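**Progress report to the Vamen Fund, January 9, 2026**
Draltitz evening classes for adult learners

Dear Ohemaa Annan,

Thank you again for your patience over the holidays, and for the kind note you sent in November – it went up on the board by the coffee urn and has been read by everybody, I think, at least twice. The fall term closed with 50 people enrolled in bookkeeping, basic English and the sewing course, and 30 of them have already signed up again for spring, which pleased us more than I can say.
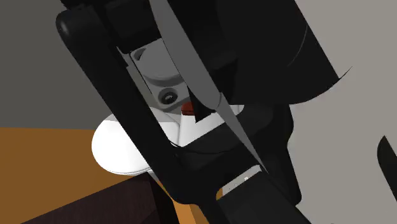

The bookkeeping group has moved to the larger room upstairs, where the heating is better and people can spread their papers out. Volker Nolte is still teaching it and has agreed to add three Saturday sessions before the tax deadline. Sewing has been slower. Two machines went back to Comance for repair and only one has come home so far, so learners have been sharing, mostly with good humor.

On money, we have $629 left in the materials line and would like to carry it into spring, if you are comfortable with that, to buy workbooks for the English class. The old ones are falling apart at the spine.

I will send the attendance sheets separately once they are typed up.

With warm thanks from all of us at Draltitz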